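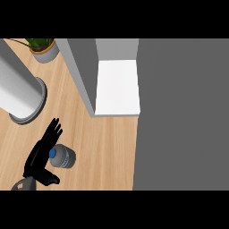

A directional coupler takes a small, known fraction of the power traveling down a transmission line and delivers it to a separate port. The line itself carries on almost undisturbed. Direction is the property that sets the coupler apart from a simple tap: it responds to a wave going one way and, ideally, ignores a wave going the other way. When you first read data sheets, keep the electrical function separate from the shape of the enclosure. A smooth white cylinder standing on a gray base ring, like the one on the wooden floor near the potted plant, gives you no port count, no frequency range and no power rating. The same is true of most microwave parts, and the numbers have to come from the data sheet or from your own measurement.

Unit 6: Directional Couplers
Handout revised Jun 25, 2026
Read before the lab session. Bring a calculator.

1. Port names

We use the following numbering for the rest of the course. Manufacturers do not all agree, so check the drawing first.

Port 1: input
Port 2: through (output)
Port 3: coupled
Port 4: isolated

In many commercial units port 4 is terminated inside the housing and you will find only three connectors. Such a unit is still a four-port device on paper. If you feed it backward, the reverse wave ends up in the internal load, and that load usually has a much lower power rating than the main line. Read the reverse power limit as well as the forward one.

2. The four numbers you need

All of these are given in dB and, in this course, as positive values.

Coupling, C = 10 log (P1 / P3)
Isolation, I = 10 log (P1 / P4)
Directivity, D = 10 log (P3 / P4)
Insertion loss, L = 10 log (P1 / P2)

From the definitions, I = C + D. Students often mix up isolation and directivity on the exam. A 30 dB coupler with 50 dB of isolation has only 20 dB of directivity.

Insertion loss includes the power that went to the coupled port. For a 30 dB coupler that share is one part in a thousand, or 0.004 dB, and you can ignore it. For a 10 dB coupler it is 0.46 dB and you can't. Some data sheets list the two parts separately, under "coupling loss" and "dissipative loss".

3. Worked example

The Lorkholm bench amplifier delivers 200 W at 1228 MHz into a 30 dB coupler with 20 dB of directivity. All ports are matched.

Coupled power: 200 W / 1000 = 0.2 W, or +23 dBm.
Power at the isolated port: 50 dB below 200 W, so 2 mW, or +3 dBm.

Our power sensors are damaged above +20 dBm. A sensor may not go straight onto the coupled port in this setup. With a 20 dB pad in front of it the reading is +3 dBm, well within range. Use the pad every time, including at low drive levels — people turn the drive up later and forget.

4. Quarter-wave length

The simplest coupled-line design uses two parallel lines that run close together for a quarter wavelength at the center frequency. In air, at 1228 MHz:

wavelength = 300 / 1228 = 0.244 m
quarter wave = 61 mm

On a board the line is shorter by the square root of the effective dielectric constant. With an effective value of 2.25 the square root is 1.5 and the coupled section comes to 41 mm. At 700 MHz the same board needs 71 mm.

A single section gives fairly flat coupling over one octave. For wider coverage, several sections are cascaded, with the tightest coupling in the middle. The part gets longer and the loss goes up with it.

5. Why directivity matters

Suppose you want to measure the return loss of an antenna. You look at the reflected wave through a coupler turned around to face the load. Some of the forward wave leaks into the same port. If directivity is 20 dB and the antenna's true return loss is also 20 dB, the two signals are equal in size. Depending on phase, you may read 14 dB or you may see a deep null that looks like a perfect match. Both readings are wrong.

Working rule: directivity should be at least 15 dB better than the return loss you intend to measure. A vector analyzer can correct for much of this after calibration. A plain power meter cannot.

6. Problems

6.1 A Drostow coupler has 20 dB coupling and 42 dB isolation. Find the directivity.

6.2 Repeat the worked example with the drive reduced to 30 W. Is the pad still needed? Show the level in dBm.

6.3 Find the quarter-wave length at 700 MHz in air and on a board with an effective dielectric constant of 4.

6.4 The Grakov load in the lab has a return loss of 26 dB. What directivity would you ask for, using the working rule?

Solutions will be posted in July. The lab meets in the Bélanger annex; leave the torque wrench on the bench when you are done.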